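Went to a robot kitchen open day and came away unconvinced. What should I have asked?

Posted by Vetdale_Pete, 6th January
Filed under: Home automation, Shows and demos
Viewed 1,194 times

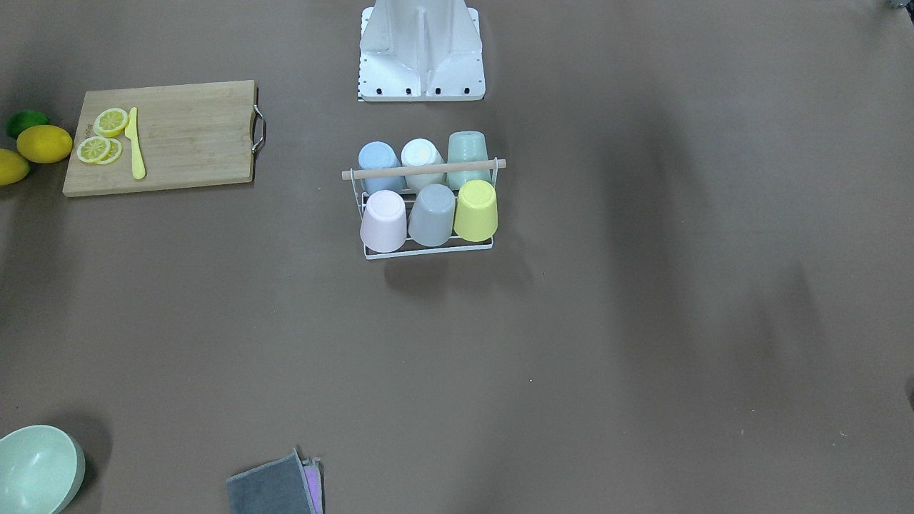
My sister-in-law got us onto the list for the open day at Britel, out past the Primdale exit. The pitch was a robot that can help out in a home kitchen. Six plastic cups in a rack, a few lemon slices on a cutting board, a bowl, and a lot of talk about "unstructured environments." My kitchen has a toaster full of crumbs and a dog in it, so I had my doubts going in.

What I saw was 4 runs of the cup job. Three went fine, slowly. On the other one the guy reached over and nudged the rack before it started, and when I asked why, he said he was "just squaring things up." Then we were moved along to the coffee. The knife on the board is yellow plastic, by the way, and I never got an answer on whether the lemons had been sliced by the robot or by somebody with a real knife before we walked in.

They're doing another one in March and I can go again if I want. Is there anything worth asking that they can't wriggle out of? Or is this kind of thing always a puppet show?

Hok-lam Au

I've stood on the other side of the table at a few of these, for a different company, so take this as coming from somebody who has done a bit of squaring up himself.

First thing to ask is who's driving. A lot of two-arm demos are run by a person with a pair of controllers, sometimes in the next room, and there is nothing shameful in that if they tell you. Ask it flat out: "Is anyone controlling this right now?" If you get a speech about the learning pipeline, ask again.

Second, ask to move something yourself. Turn the rack sideways, or put the pink cup where the gray one goes. Plastic cups upside down in a wire rack are a friendly job — light, won't break, and they all sit much the same way. It's a fair place to start but it tells you very little about a sink full of dishes.

Third, ask how many tries they have logged and how many of those needed a hand. At my old place the sheet said 2,103 attempts, and the number that went on the poster was from the best afternoon. Any decent team has that sheet. Whether they'll show you is another matter.

I wouldn't read much into the plastic knife. I wouldn't let a real one near visitors either.

GrumpyInPrimdale

puppet show. went to the Le Goff one last year, same deal, stood there forever watching it think about a cup. my dishwasher cost less and does the whole load. coffee was good though

tansy_w

I was at the Britel day too, probably the later group. Ours dropped a cup and they let it stay dropped, and I trusted them a bit more after that. I asked about the slicing and was told it was "on the roadmap," so draw your own conclusions about the lemons.

One thing I'd add to Hok-lam's list is the lighting. Ask them to switch off the overheads or open the blinds. The man I spoke to got nervous when I brought it up and said they'd need to recalibrate. My kitchen gets sun through one window until lunch and then it doesn't, and I'm not recalibrating anything.

Vetdale_Pete

Thanks, all. I've put my name down for March and I'm going to ask to turn the rack sideways. Will post what they say.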